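件名:【解決済み】Stullarの同期で献立メモが二重に登録される
製品:Stullar(レシピ・献立管理)
連携先:Dafisカレンダー
状態:解決、経過観察中
起票日:2018-09-29

■ 症状

Stullarで献立を保存すると、Dafis側のカレンダーに同じ予定が二つ並びます。片方を消すと、次の同期でまた二つに戻ります。消しても消しても生えてくるので、最初はちょっと感動しました。いや、困っているんですけど!

7月に使い始めたときは出ていませんでした。レシピの登録件数が2000を超えたころから気になりだしたので、件数の上限かなと思って調べ始めています。結論から言うと件数は無関係でした。同じ症状の方の参考になればうれしいので、回り道も含めて全部残します。

■ 環境

・StullarのPC版とスマホ版を併用
・Dafisカレンダーは「台所」「家族」の二つを使用
・自宅の回線はWorkarumのルーター経由
・同期間隔は5分(初期設定のまま)

■ 試したこと 1:アプリの入れ直し

スマホ版を削除して再インストール。ログインし直したら献立もメモもきれいに戻ってきて、ここは本当によくできています。ただし二重登録はそのままでした。

■ 試したこと 2:写真なしで保存

添付写真が重くて送信が途中で切れ、再送で二つになるのでは、と考えました。怪しいといえば怪しいです。 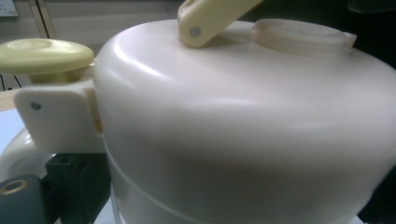 写真なしの新しいメモを三つ作って保存したところ、三つとも二重になりました。写真は犯人ではありませんでした。疑ってごめん。

ついでに分かったこと。PC版で画像を外しても、スマホ版の一覧には縮小画像がしばらく残ります。次の同期で消えるので実害はなし。

■ 試したこと 3:ルーターの再起動

Workarumの管理画面から再起動。変化なし。管理画面の通信履歴を見ると、Stullarからの送信が5分おきではなく、もっと細かい間隔で並んでいました。ここでようやく「二台が別々に送っているのでは?」と思い当たります。わくわくしてきました。

■ 試したこと 4:端末を一台ずつ止める

PC版を終了し、スマホ版だけで新規の献立を保存。
→ 予定は一つだけ。おおっ!

逆にスマホの同期を切り、PC版だけで保存。
→ これも一つだけ。

両方を動かして保存。
→ 二つ。再現しました。

確認用に作ったメモは、題名の頭に「試」と付けておくと後でまとめて検索して消せます。カレンダー側の題名にもそのまま入るので、どちらの画面でも探しやすいです。

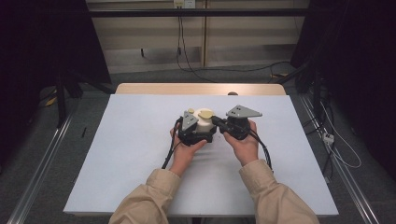 ■ 原因

設定画面の「外部カレンダーへの書き出し」が、PC版とスマホ版の両方でオンになっていました。この設定は端末ごとに保存されるそうで、アカウント共通だと思い込んでいたのが間違いのもとです。両方がオンだと、それぞれが自分の分の予定を作りに行きます。

では7月に出なかったのはなぜか。当時はスマホ版だけで使っていて、PC版を入れたのが後だったからでした。件数が2000を超えたのは、PC版でまとめて取り込みをしたせいです。時期が重なっていただけでした。

■ 対処の手順

1. PC版の設定を開き、「外部カレンダーへの書き出し」をオフにする
2. スマホ版は同じ項目をオンのままにする
3. Dafisの「台所」カレンダーで、Stullar由来の予定を一括削除
4. スマホ版で「今すぐ同期」を実行
5. 予定が一つずつ戻ってくるのを確認

手順3は先にバックアップを取ってください。Dafisの書き出しメニューからファイルで保存できます。自分は手書きで足した予定(「豆を水につける」など)まで消しかけました。Stullar由来のものは詳細欄に連携元の名前が出るので、そこで絞り込めます。

■ サポートからの返信(要約)

・設定が端末ごとなのは仕様
・二台目でオンにしたとき警告を出す改善要望として受け付け
・古い重複は自動では消えないので、手動の削除が必要

返信が早くて、しかも手順3の絞り込み方法まで教えてくれました。ありがとうございます!

■ 追記

Skesenの買い物リスト連携も念のため見たところ、こちらはアカウント共通の設定で、重複はありませんでした。同じ画面に並んでいるのに扱いが違うので注意です。

■ 経過

対処後、3日間様子を見て再発なし。献立の変更も削除も一度の同期で反映されています。カレンダーがすっきりして、夕飯を考えるのがまた楽しくなりました。共有している家族側の表示も正常です。

残っている確認事項:タブレット版を追加した場合、書き出しの初期値がオンかオフか。分かり次第ここに追記します。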